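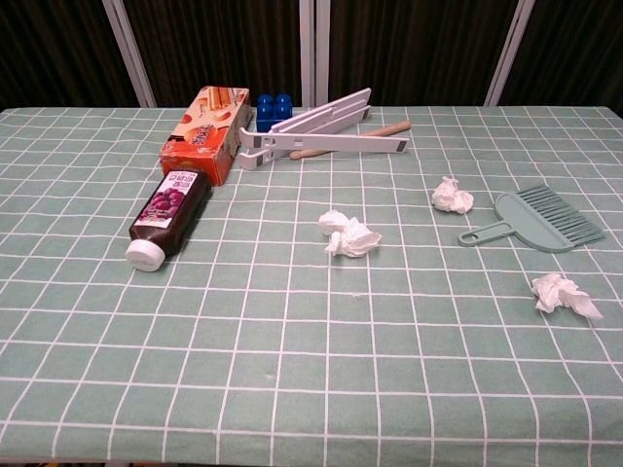
*Mesa de trabajo con mantel de cuadrícula y objetos sin ordenar, vista a la altura del pecho.*

# Preguntas frecuentes: método Garkeo de recogida de mesas

**¿Qué resuelve Garkeo?**

Garkeo decide en qué orden retirar los objetos de una mesa cuando no se dispone de modelos 3D previos. La entrada es una sola vista en color; la salida, una lista ordenada de objetos con un punto de agarre para cada uno. La ejecución del movimiento corresponde a Temba, el controlador, que tiene su propia documentación.

**¿Por qué importa el orden?**

Por los apoyos y las oclusiones. Un soporte plegable blanco colocado sobre un palo de madera debe salir primero: si se tira del palo, las lamas se desplazan. Lo mismo vale para una botella apoyada en la esquina de una caja. Garkeo representa estas relaciones como un grafo dirigido y retira siempre un nodo que no tenga nada encima.

**¿Qué ocurre con los pañuelos arrugados?**

Son la clase más difícil. No tienen forma estable y, en blanco, se confunden con el soporte cuando ambos quedan próximos en la vista. El segmentador (Nedora) los trata como material deformable y propone el agarre en el pliegue más alto, no en el centroide.

**¿La cuadrícula del mantel se usa para calibrar?**

No. Las líneas blancas no intervienen en la estimación de pose. Se eligió un fondo con patrón para comprobar que el segmentador no toma las líneas por bordes de objeto. En la primera versión lo hacía - sobre todo en la mitad próxima, donde los cuadros se ven mayores.

**¿Cuántos datos se emplearon?**

El ajuste final utilizó 200 disposiciones de mesa. De ellas, 191 superaron la revisión de etiquetas; las restantes se descartaron por relaciones de apoyo ambiguas. El catálogo comprende 19 clases de objeto, rígidas y deformables.

**¿Cuánto tarda el cálculo?**

Aproximadamente 5 segundos por disposición en la estación de referencia, sin contar el movimiento. El grafo se recalcula después de cada retirada.

**¿Funciona con objetos fuera del catálogo?**

Parcialmente. La segmentación suele ser correcta, pero el punto de agarre no es fiable en piezas con orificios o cerdas. Un cepillo de mano conviene tomarlo por el mango; sin la clase correspondiente, el sistema tiende a escoger la cabeza, por ser más ancha.

**¿Se leen los textos de los envases?**

No. Una etiqueta o un rótulo impreso cuenta solo como textura.

**¿Se puede reproducir en otro laboratorio?**

Sí. Las disposiciones de Stirkthorpe se obtuvieron con otra mesa y otra iluminación, y bastó con reajustar el umbral de contacto. Para solicitar las anotaciones, escribir a Benjamín Tapia indicando la versión de Nedora instalada. Las versiones anteriores a enero no leen el formato actual del grafo.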